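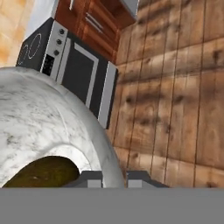
I have now read four sets of good practice guidelines for testing household robots in simulation, and I'm starting to wonder whether the people who write them have ever had to follow them.

The latest is the Ovdale draft, which went round in May last year and has now been tidied up and given a cover. Haziq Chong sent it to me with the note "you'll enjoy section three". I did not enjoy section three. Section three says that a simulated kitchen must be "sufficiently representative of a domestic environment". Sufficiently for what? Representative of whose? My kitchen has a drawer that only opens if you lean on the one below it, and I have yet to meet a simulated kitchen with one of those.

I don't mind rules. I spent long enough around real machinery at Flultesham to be fond of a few of them, mostly the ones that kept my fingers on. But those rules told you what to do. Guard closed before power on. Key out of the panel before you reach in. You could watch somebody and say whether they had done it or not. Try that with "developers should give due regard to the variety of household objects". I give due regard to all sorts of things on my way to ignoring them.

Then there are the numbers. The draft wants 1,000 trials per task before you may use the word "reliable" in a report. Sounds strict, doesn't it? Except that it doesn't say how different those trials have to be. Put the same bowl on the same counter, nudge it by the width of a fingernail each time, leave it running over lunch and you've got your thousand. I would take 75 runs where the layout, the lighting and the objects really do change over any number of runs where they don't. The Utik checklist at least asks you to write down what was varied and by how much. It's an ugly document with a terrible numbering scheme, and it is the only one of the four I would keep.

What bothers me most is the part about the view from the hand. All four documents treat a camera near the gripper as a sort of proof of honesty, as though seeing what the robot sees settles the matter. A hand camera sees whatever the hand is pointed at, and very often that is one big thing up close and a slice of cooker at a funny angle. Fine, that's the job, and a policy has to cope with it. So where is the rule that says you must report the runs where the target was never in view? I looked. Hyvönen's guide has a paragraph on image resolution and another on file naming. There's nothing on that.

Haziq thinks I'm being unfair. His argument is that vague guidance gets people round the table and the sharp version comes later. Perhaps. He has sat through more of those meetings than I have. But I went back through the comments on the earlier draft, around 470 of them, and a depressing share were about whether "shall" should become "should". It became "should". Nearly everywhere.

If anyone involved is reading, I would swap the whole of section three for this:

Say which objects and rooms were used, and which were kept back for testing.
Say what changed between runs.
Publish the failed runs with the good ones, in the same folder.
Don't write "kitchen" in the title if you tested in one kitchen.

That last one would upset a lot of people, me included. I've got a write-up from two years ago that breaks it in the first line, and I suppose I'd better go and change that before somebody posts it in the comments.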